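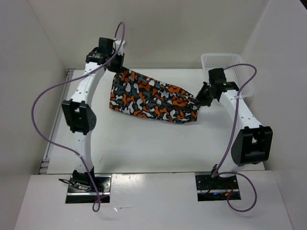
The Merkero on trial, with one of the orange camouflage cloths between its two arms.

Xiuying Fan had the trial unit for 60 days, and the review was due in March. She wrote for Prarkalix, a trade newsletter that went out to laundries, uniform hire shops and anyone else who folded things for a living. It paid her 150 dollars a piece and it didn't pay for parking.

The unit stood in the back room of Hadotton, a hire shop that supplied cloths and overalls to hunting lodges. Safta Hodoroagă owned the place. She had signed for the Merkero herself and had already decided she didn't like it.

"It's slow," Safta said. "Put that in."

"Slow compared to what?"

"Compared to me."

Xiuying wrote it down. One arm had a cloth by one corner, and the other had it by another, and they were drawing it out between them. The fabric went tight and stayed there. Neither arm moved. She looked at the clock over the door and then back at the arms.

"What's it doing now?"

"Thinking," said Safta. "It thinks before every fold. Zeyu says that's the part you pay for."

Zeyu Qin was the man from Merkero. He came in at 2 with a bag of spare cable ties and his daughter, who was nine and had the afternoon off school. Her name was Xiuying too. She seemed put out to find a grown woman using it.

"You can be Big Xiuying," the girl said.

"All right."

Zeyu read over the notes without asking. He objected to the word slow. He said the monthly service plan included updates, and that a customer on the plan would see the colour of the fabric matter less and less. At the moment it had trouble with patterns. It lost the edge.

"All my cloths are patterned," said Safta. "I told Anqi Hao that when she sold it to me."

"Anqi's in sales," said Zeyu.

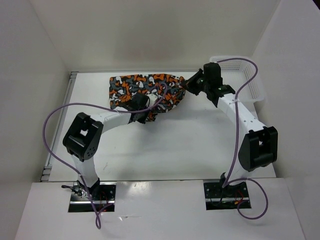 Second grip, afternoon session. The basket is at the back on the right.

They watched another go. The girl dragged a stool over and sat with her chin on her fists. She had given the machine a name, Lei, after a boy in her class who took forever to put his jumper on.

"Come on, Lei," she said.

The cloth hung down in a flap on the left and was scrunched up at the other end. Xiuying Fan had folded a lot of washing in her life and she knew that kind of mess. You either shook it out and started again or you shoved it in the drawer.

"Which would you do?" she asked Safta.

"Shake it."

"Can it shake?"

They both looked at Zeyu. He said shaking was planned for the next version.

Safta went to make tea. She had 50 overalls to get out to a lodge by morning and no intention of waiting for anybody. Through the doorway Xiuying could hear the kettle, then the thump of the iron.

She turned to a clean page and put down the headings the editor wanted: price, space needed, noise, support. Under noise she wrote that she could hear the iron over it. Under support she wrote Zeyu's name, and after a minute she added that he had turned up on time.

"Will you say it's good?" the girl asked.

"I'll say what it did."

"It held it up really well."

Xiuying wrote that down as well. Then Safta called out that the tea was made, and Zeyu went to carry the cups.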